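Laundry Hands: Hsiu-ying Fang on Tsikata, the loading kit that reaches into the drum

Hsiu-ying Fang starts talking before I've found a chair. She has been trying out Tsikata, a bolt-on laundry kit from Skidness, and she has opinions.

"Cloth is the fun part!" she says. "A box stays a box. A shirt is a new shape every time you touch it, and I could watch this thing work it out all day."

The kit is a two-finger gripper, a wrist camera and the software that ties them together. Skidness rents it for $800 a month, with setup included, and Fang likes that the fingers can be swapped with a single hex key. "I did it on my lunch break," she says. "Badly the first time, fine the second."
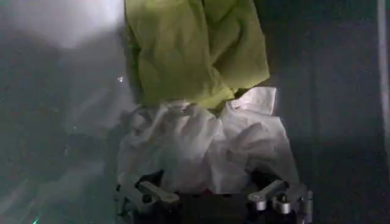
Tsikata's fingers at a bundle of white fabric, with a yellow-green cloth above.

What won her over was how it deals with a tangle. She had expected neat single pieces and a lot of fussing, and she laughs when I ask about that. "Real laundry comes in lumps. You have to be okay with lumps."

Steel drums were her big worry, with all that shine bouncing back at the camera. Korkor Darko, who wrote much of the vision software, told her to try the kit on the brightest drum she had.

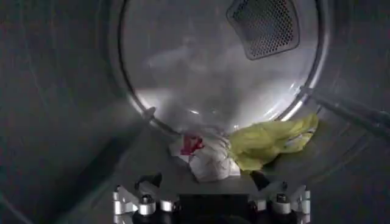

Inside the drum: two cloths on the steel floor, gripper at the mouth.

"Glare is still my main gripe," Fang says. "Thin, pale fabric against bright metal is hard, and I'd love a better light on the wrist." She'd also like a longer reach — she has one deep machine she won't try it on yet — and a manual that runs to fewer than 60 pages.

Would she keep it? "Oh, yes. I've already asked Korkor about August."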